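Grown-ups say a lot of things about laundry. "Wash it cold or it will shrink." "Blue always runs." "Salt keeps the color in." Some of that is true, some was true a hundred years ago, and some was probably never true at all. So before you believe any of it, let's ask the question that good scientists ask: how do you know?

# Why Is Blue Cloth Blue?

Cloth gets its color from dye. A dye is made of tiny bits of stuff, much too small to see, that get into the threads and stay there. Well, they are supposed to stay there. We'll come back to that.

Paint is different. Paint mostly sits on top of things, and you can often scratch it off with a fingernail. Try scratching the color off a dyed sock. You won't get far.

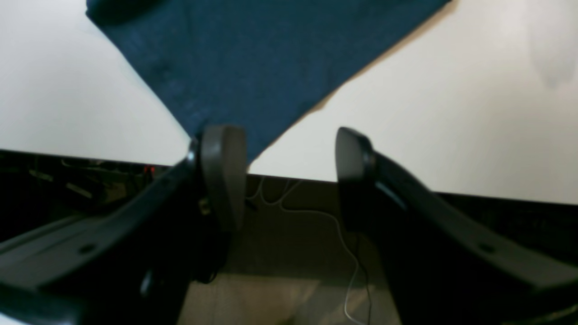 *Navy cloth on a white tabletop. Navy is a very dark blue.*

## Does the dye make light?

No. Put a blue shirt in a closet, shut the door, and it stops looking blue. Daylight is a mix of many colors. Blue dye soaks up a lot of the red, orange and yellow light and sends more of the blue back to your eyes. Navy dye soaks up most of the light, so only a little blue gets back out.

You may have heard that black cloth soaks up *all* the light. Don't believe the "all." If it did, you couldn't see a single wrinkle in a black T-shirt, and you can.

## Where did blue come from?

For a very long time, people got blue from plants. One was indigo, which grows in warm places. Another was woad, which has yellow flowers and grows well in cooler ones. The blue isn't sitting in the leaves waiting for you, though. You have to soak them and do some chemistry first.

Here is the part that sounds made up. Cloth lifted out of an indigo vat is yellowish green. Then it meets the air, and it turns blue while you watch. I didn't believe this when Vasanthi Acharya told me, so she showed me at her dye shed in Skurnwood. She pulled out a green rag and 10 minutes later it was blue. Oxygen in the air had changed the dye.

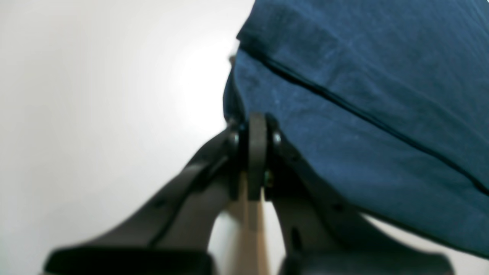
Today most indigo is made in factories. Some people will tell you the plant kind is a better blue. Maybe they like it better, and that's fine, but the main blue part is the same chemical either way. Ask them to pick it out with their eyes closed to the label.

## Does salt really keep the color in?

Many people toss salt in with new jeans. Salt does help some dyes get into cotton *while it is being dyed*. That doesn't mean it will hold the color in at home, years later. Those are two different claims, and people mix them up all the time.
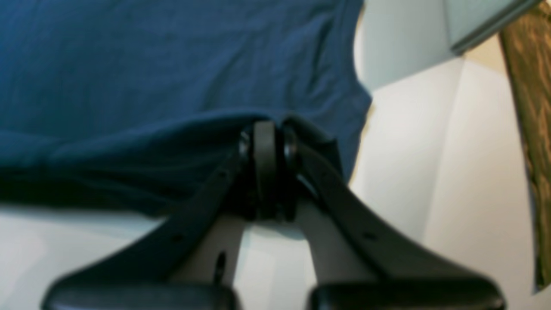
## Test it yourself

You need a grown-up's permission, two jars, and an old dark blue cotton rag that can be ruined.

1. Cut two pieces of the rag, the same size.
2. Fill both jars with the same amount of warm tap water.
3. Stir a spoonful of salt into one jar. Label it.
4. Put one piece in each jar and wait 54 minutes.
5. Take the pieces out and hold white paper behind the jars. Which water is bluer?

If both look the same, write that down. It counts as a result. And if one looks bluer, do the whole thing again before you tell anybody – once could be luck.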